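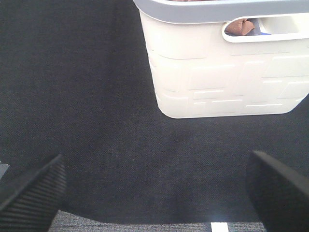
1/ Spent this month teaching a robot arm to do laundry work by remote control. Writing down what I learned before I forget it. Short posts, one point each.

2/ The setup: I sit at a desk with a hand controller. The arm copies my hand. I watch through the wrist camera and squeeze a trigger to close the fingers. Every run gets saved, and the saved runs are what the policy is trained on.

3/ We have 836 saved runs as of this morning. That was every run I finished, including the ugly ones. After review the number will be lower.

4/ The job is split into 4 parts: reach the basket, take one item out, lay it on the mat, back away. I used to record all of it in one go. Splitting it made the bad runs much easier to find and redo.

5/ Depth is the hard part. From the wrist you see the basket well until you get close, and then the rim fills the view and you lose track of how far down you are. I slow way down for the last few inches.

6/ Open the fingers wide before you start moving, and leave them wide. If you open them on the way in, the policy learns to open them on the way in, and it does it late.

7/ Handle cutouts are a nuisance. Cloth shows through them, and early versions of the policy went for the cloth through the hole. I recorded 35 extra runs going in over the rim with something visible in the cutout. It goes over the top most of the time now.

8/ Move the basket between runs. I got lazy about this in the Dradden room and left it in the same spot for a whole afternoon. The policy was great in that spot and useless a foot to the left.

9/ Same with the mat. Shift it, turn it a little, let some carpet show.

10/ Pausing counts as data. If I stop to think, the arm learns to stop there too. I plan the whole move first — then press record.

11/ I tried the Amano controller and the Sakley one. Amano is lighter and my wrist hurts less. Sakley has a better trigger, so I can feel a half squeeze. I went back to Sakley for thin items like T-shirts.

12/ Guiding the arm by hand was worse for me. My own arm kept getting between the camera and the basket, and those runs had to go.

13/ I stop after 4 hours. Past that my grasps get sloppy and I spend the next morning deleting.

14/ Next up is towels, in the Zuton room, with a deeper basket. Will post the settings file when I've cleaned it up.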